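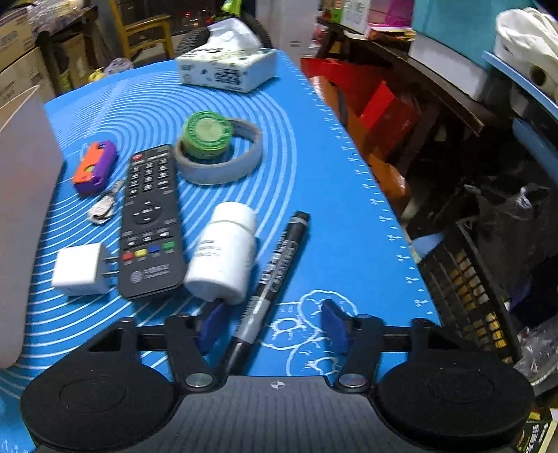
A marker on a blue mat printed with circles and a ruler.

I'd been meaning to talk to the woman behind Lemell for ages (I buy my birthday cakes there, so I'm not exactly neutral!) and she finally gave me a morning between orders. She started baking for money 17 years ago, out of a rental kitchen in Sisau with one oven that ran hot on the left.

"I turned every pan halfway through and I still do it," she told me. "My oven now is fine. I can't stop."

I wanted to know about labels, as I'm terrible at them and my freezer is a mystery. She laughed at me. Everything in her kitchen gets a name and a date in marker, even dough that will be gone by lunch. "I threw out a whole batch of buttercream once that was probably good. That was February, Valentine's orders, and I cried in the walk-in."

Her busiest day so far was 46 cakes, with 2 people helping, and she says she wouldn't do it again for any money. What would she do with a free week? "Bread. Just bread, for me, and no piping."

Then the timer went off and she handed me a lemon bar on my way out the door. I ate it in the car before I'd even found my keys.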